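3.2 Storage of cords and small textiles

The second part of the study looks at the objects which people in small apartments find hardest to put away. In the first part (Section 3.1) we asked 319 households in the Trinberg and Getura housing areas to keep a list of the items that stayed on a table or another open surface overnight. The lists gave 910 entries after we removed repeated ones. Cables, chargers and loose wires formed the largest group. Clothes that had been worn once and were not yet ready for washing formed the second group.

These two groups have something in common. A plate has a cupboard and a book has a shelf, but a cable often has no fixed place in the home. The same is true for a shirt which will be worn again tomorrow. Participants told us that they knew where such things "should probably go", but that this place changed from week to week. For this reason we decided to study the containers and the objects together, on one working surface, with hanging space next to it.

The arrangement follows the open-basket method described by Atanasov, with small changes. We used perforated plastic baskets without lids, a wooden table and a clothes rack within reach of the table. Cords are sorted into the baskets, and garments go on the rack. Figure 3 shows the arrangement with part of the cords already in the baskets and a tangle of thin wires in several colors still on the tabletop.

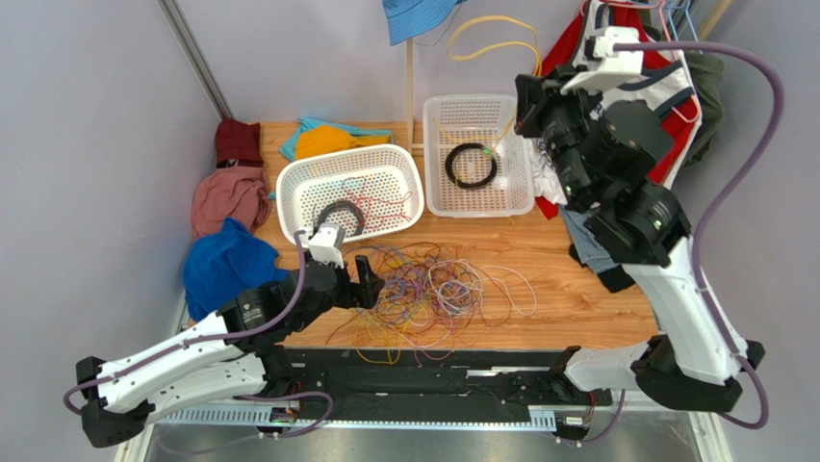 Figure 3. Table with two white perforated baskets for cords, and clothes rack with garments at the upper right.

We chose open baskets after a short test with closed boxes. In the test, participants put cables into the closed boxes quickly, but later they opened several boxes to find one cable. With an open basket the content can be checked from above. The holes in the sides also help a little, although they have one weak point: thin wires can pass through them and catch, so that the whole bundle must be pulled out slowly.

The condition of the cord had more influence than its length. A coiled cable was treated by most participants as one object and was placed in a single movement. Thin wires that were not tied together were treated as many objects, and people often left them until the end. In 51 households the loose wires were the only items still on the table when the participant said that the task was finished. When we asked about this, a common answer was that the wires "need a separate day".

For the textiles the results are less clear. Hanging a garment takes more time than folding it over the edge of the table, and several participants did the second even when free hangers were available. Hats were a special case. They have no good place on a hanger, and participants hung them on whatever stood near. We did not include hats in the scoring used by the Lukus checklist, but we kept them in the room so that the task would stay close to daily life. The scoring itself is explained in Section 3.3.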